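Justside Service Desk
Ticket 688
Site: Dratstead Aquarium, temperate marine gallery
Equipment: Tanguy top-up controller, supplied by Drurkik
Opened: Apr 26, 2021
Priority: Medium (raised to High, then returned to Medium)
Status: Closed, with one item carried forward

Fault as reported

The top-up controller on Tank 13 raised code 246 during the night and closed the fresh water valve. Gallery staff found the water level below the lower mark at the morning inspection and salinity above the agreed range. The tank holds 996 litres and houses blennies, gobies and a mixed group of anemones. The fish were feeding normally. Two of the anemones were closed.

The reporter cleared the alarm from the panel and the valve opened. The same code returned before midday. The reporter then switched the controller to manual and requested assistance.

Initial response

The desk advised the site to leave the controller in manual and to top up by hand with fresh water in small amounts, with salinity checked by refractometer after each addition. The site was asked not to bring the salinity down in a single step. Staff were also asked to confirm whether any water change, filter clean or rearrangement of rockwork had been carried out in the preceding week.

Site reply: the sump had been cleaned and the float bracket removed and refitted. No change had been made to the rockwork. Salt mix was from the same batch as before.

According to the Tanguy handbook, code 246 means that the upper and lower level sensors disagree for longer than the permitted delay. The controller then closes the valve as a precaution against flooding. The code does not identify which of the two sensors is at fault.

Priority raised to High because the tank had no automatic top-up and is not attended overnight.

Checks carried out on site

Lower sensor removed, wiped with a soft cloth and inspected. Light scale on the face of the sensor, no cracks. Refitted. Code returned.

Upper sensor removed and inspected. Clean. Lead checked along its full length, including the section behind the sump cabinet. No damage found. Refitted. Code returned.

Float bracket inspected. The bracket had been refitted one slot too low following the sump clean, so that the float could rest against the baffle when the return pump was running. Bracket moved to the marked slot. The code cleared and did not return during the afternoon.

Priority returned to Medium. The site was asked to keep the controller in automatic during opening hours only and to set it to manual at close, until a full night could be supervised.
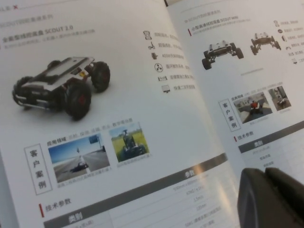

SCOUT 2.0 product pages, brochure in Chinese

Second report

The site reported that code 246 had appeared again, this time within a short period of the return pump restarting after feeding. The code cleared without intervention once the level in the sump had settled. Salinity was within range and both anemones had reopened.

The desk asked for the sequence of events. Gallery practice is to stop the return pump while the tank is fed, so that food is not carried over the weir. With the pump stopped, water drains from the display into the sump and lifts the level past the upper sensor. When the pump restarts, the level falls quickly and then rises again as the weir begins to flow. The float follows this movement, and the two sensors disagree for longer than the delay allows.

The site noted that the same feeding routine had been in use for several years without any alarm. The desk requested the settings page from the controller. The delay had been at the factory value, whereas the gallery's own record sheet shows a longer delay set at installation. It is probable that the settings were reset when the power supply to the sump cabinet was isolated for cleaning. The Drurkik handbook states that stored settings are kept by a small internal battery, and the battery in this unit has no recorded replacement.

Action taken

The delay was returned to the value on the record sheet. The feeding mode was enabled, which holds the valve closed while the return pump is off and for a short time after it restarts. The site carried out two feeds under observation with no code raised.

A supervised night was then completed. The controller opened the valve as expected and salinity at the morning check was unchanged from the evening reading.

Advice given to the site

1. Mark the correct float slot on the bracket itself as well as on the sump wall.
2. After any isolation of the power supply, compare the controller settings with the record sheet before returning to automatic.
3. Do not clear code 246 from the panel more than once without checking the level in the sump by eye. Repeated clearing will reopen the valve and may add fresh water to a tank that does not need it.
4. Rinse sensors in tank water only. Vinegar may be used to remove scale, provided that the sensor is rinsed well before it is refitted.
5. Keep a container of aged fresh water beside the system for topping up by hand.

The site asked whether the lower salinity limit on the alarm could be widened to reduce nuisance calls. The desk does not recommend this. The anemones in this tank responded to the change before the fish did, and a wider limit would have delayed the warning further. Should the curatorial team wish to take a different view, the change may be requested under a separate ticket.

Item carried forward

Replacement of the internal battery in the Tanguy controller — part to be ordered from Drurkik by the site, fitting to take place at the July maintenance visit. Until the battery has been replaced, settings should be assumed lost after any interruption to the supply.

Closure note

The site confirmed by return that automatic top-up is in normal use and that the handwritten notice on the sump cabinet has been removed. Ticket closed by the service desk. Any further occurrence of code 246 on this tank should be reported as a new ticket, quoting 688 as the related case.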